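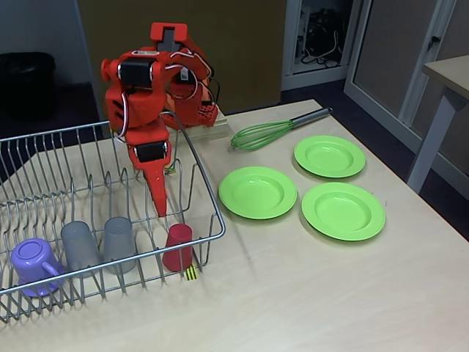
The small red arm at its dish rack, with cups in the front row and three green plates on the table.

It takes a while to get to the robot at the Wasden open day. You sign in, you hang up your coat, somebody hands you a coffee, and then you have to squeeze past a crowd of kids who have found the spot right in front of the table and have no plans to leave it. I didn't blame them. I stayed there most of the afternoon myself.

The arm is the work of a small team called Driltance, who have been renting rooms at Wasden for almost 18 months and opened their doors to the neighborhood for the first time in June 2018. The big companies show you robots behind glass. Driltance puts a small one on a tabletop, gives it some plastic dishes and lets you stand close enough to hear the motors whine.

I sat down with the team's lead developer between two rounds of the demonstration. She asked me to leave names out of it, her own included, and said the whole group had agreed on that. "Put the robot's name in," she said. Does it have one? "No. We've been fighting over it since September."

So why dishes? I had expected something about factories, and she shook her head before I had finished the question.

"Everybody knows what a dish rack looks like when it's done right," she said. "I can bring in a person who has never seen a robot in their life, and in ten seconds they're telling me the cup is crooked. They're great critics! If I show them a metal part going into a slot, they nod politely and I learn nothing."

It's true that people get very involved. A man next to me groaned out loud when the arm stopped over a cup, thought it over and went back up again. When it came down a second time and took hold, there was real applause – for a plastic cup.

She pointed out the rack itself, with its thin chrome wires. "That rack is the hardest thing in the room," she said. "It's shiny, it's full of gaps, and every wire looks like the wire next to it. You and I just shove a plate in and feel when it's right. The arm has very little feeling. It has to work out where it is from what it sees and from how hard the motors are pushing."

The motors are the black blocks at the joints, and she is fond of them in the way some people are fond of old bicycles. They are hobby parts, she told me, and they wear out. The bright red-orange pieces between them are plastic. When one cracks, the team swaps it and gets on with the day.

"We broke 5 of the upper links in the first winter," she said. "Now we hardly break any. I'd love to say we got smarter, but mostly we slowed the thing down."

How does it learn? I asked her to explain it the way she would to the kids in front, and she said she already had, four times since lunch. A person moves the arm through the job by hand, over and over, and the computer keeps a record of every try. After enough tries it begins to guess what a person would do next. The current version has seen 1,440 tries at loading the rack. The mugs took up a big share of those, she said, on account of the handles.

"A cup is the same from every side. A mug isn't. You have to decide where the handle goes, and people don't agree about that. I looked back through our records and we had one person who always turned it to the right and one who always turned it to the left, and the poor robot was trying to please both of them."

What did they do about it? "We had a meeting about mug handles. A real one, with minutes."

A girl of maybe eight had been listening to all this with her chin on the back of a chair, and she wanted to know if the robot could do forks. The developer turned right around to face her. No, not yet, she said, forks are too thin and they lie too flat. The girl asked about a whisk. The developer said the whisk was a very good question, and that picking one up was fine but putting it anywhere sensible was another matter. "Where does it go at your house?" she asked. The girl said it went in the drawer and then the drawer wouldn't open. "You see the problem," said the developer.

I liked that she was so open about what doesn't work. On the wall by the door the team had taped up a sheet with the count from the morning, kept by hand in green marker. Out of 152 pieces picked up before noon, the sheet said, 18 had been dropped or put in the wrong place. Visitors were invited to add their own guesses for the afternoon, and there was a bag of licorice for the closest one.

Part of the software comes from a project named Väisänen, which the team has been using and patching since the beginning, and the power supplies were a gift from Grevex, a repair shop two streets over. I asked if a shop like that would ever want a robot arm of its own. The developer thought they might, for sorting screws, though she wasn't sure the arm would be quicker than the people there. "They're very fast," she said.

And at home? Will this be loading my dishwasher in a couple of years?

She laughed, but she took the question seriously. "I'd be happy if it helped one person who can't lift their arms very well," she said. "It doesn't have to be fast for that. It can take all evening, as long as the cups are in the rack by morning and none of them are on the floor. That's the version I think about when I'm riding the bus home."

By then the next round was due, and the kids had closed in on the table again. One of them was explaining to his grandfather which cup would go wrong and why, with a good deal of confidence. I wrote down my own guess on the sheet by the door – I said nine drops – and went back to find a place to stand.

The next open day at Wasden is planned for September. Admission is free, and the team is hoping to have a second table by then, for bowls.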